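Counting what cannot be seen

Defne Çınar
15 Jun 2026

The inspection rooms at Cindeck hold 60 sealed drums, and the dispute over them has now outlasted two rounds of talks. Under the draft monitoring protocol, each drum is to be weighed, tagged and checked against a declared inventory. The host government accepts the weighing and the tags. It objects to the third step, which would oblige it to hand over production records going back to the years before the plant was declared.

The gap matters for a technical reason. A drum count confirms what is in the store on the day of the visit. It says little about how much material passed through the plant earlier, and the treaty's limits are written in terms of total output. Without the records, inspectors would have to estimate past production from waste samples, a method that carries a wide margin of error and takes months of laboratory work.

Iresha Gunawardena, a verification analyst who advised the smaller delegations in January, regards the sampling route as workable if access is generous enough. Her proposal calls for 300 samples taken from the waste tanks at Irell, with duplicates kept under joint seal. The host has offered 2 visits a year and wants the samples analysed on its own soil.

"The number of visits is less important than the notice period," she told me. "At 900 minutes, you can draw up a fair programme. At three weeks, you are reading a prepared room."

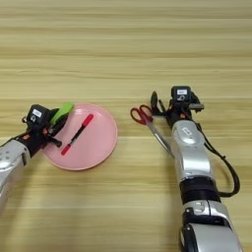 Notice periods have been settled before, usually by splitting sites into classes. Stores and tanks would fall under short notice, while offices and workshops would be open only by appointment. The difficulty at Cindeck is that the records office shares a building with the main store, and each side wants the whole building placed in the class that suits it.

A working text from the last session divides the building by floor. It leaves open who holds the keys to the stairwell, and whether tags damaged between visits count as a breach or a maintenance fault. Delegations have been asked to send written comments on both points before the drafting group meets again.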